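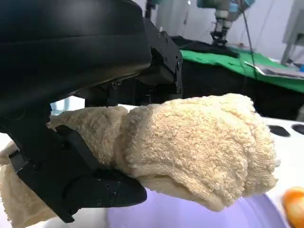

Terry towel in the grip, basin underneath. Wrist camera view.

Filed under: Course Notes / Robotics Studio / Week 11

Okay, towels. I promised we'd get past rigid objects before the end of November and I'm keeping my word, so these notes go with the 11/25/20 session and cover everything you need for the Skollik task. If you missed the lecture, read the lot. If you were there, skip to the marking bit, I know you will.

Up to now we've been picking up blocks and bottles, and you could get away with treating the object as a shape with a position. A towel doesn't have a shape, or it has a new one every time you touch it. Look at what the fingers do to it at the top of the page. It's pinched into a waist in the middle, there's a big soft bulge out one side, and on the other side a bit is trailing down past the lower finger. Your planner from Week 6 has no idea what to do with any of that!

So, three words I'm going to use a lot. The grasp point is where the fingers meet the cloth. The free end is whatever sticks out and flops about. The bunch is the stuff squashed between the fingers, and I want you to pay attention to it, as most teams ignore it and then wonder why the towel comes out looking like a rope. More bunch means a firmer hold and a worse idea of where your edges are. With thick terry you can get away with plenty of bunch if all you want is to carry it somewhere. For folding, you want hardly any, and you want it near a hem.

Hems are your friend, by the way. The ribbed edge has a different texture from the loops and it shows up nicely from the wrist. Sharada Namboodiri's group last year trained their edge finder on 600 cropped hem pictures and it beat the group that used 900 pictures of whole towels. I still bring this up because I lost a coffee over it.

One more thing about the wrist view: the gripper is going to fill a huge chunk of your picture. Mask it out first. The housing is black and glossy, it picks up reflections, and an unmasked colour threshold will go chasing them. Drarkimcombe (the team, not the building) spent a whole afternoon on that one.

The task itself

Start with the towel crumpled in the basin. Get it out, put it on the table, and finish with one hem lying straight. You don't have to fold it. Extra marks if you recover from a bad first grasp without a person touching anything. Teams work in groups of 2 and each team gets one bench slot, booked through the Jonbridge sheet as usual.

Log every attempt, including the embarrassing ones. I want the grip force, the height you lifted to and a wrist picture just after closing. Please don't crank the force up to 1,000 on the controller scale, the fingers don't need it and neither does my budget.

Marking

Half for the run, half for the write-up. In the write-up I'd love to see one failed grasp explained properly, with your best guess at where the cloth went. Read the Shiferaw handout on slip before you start writing. Questions to me at the bench or on the course board.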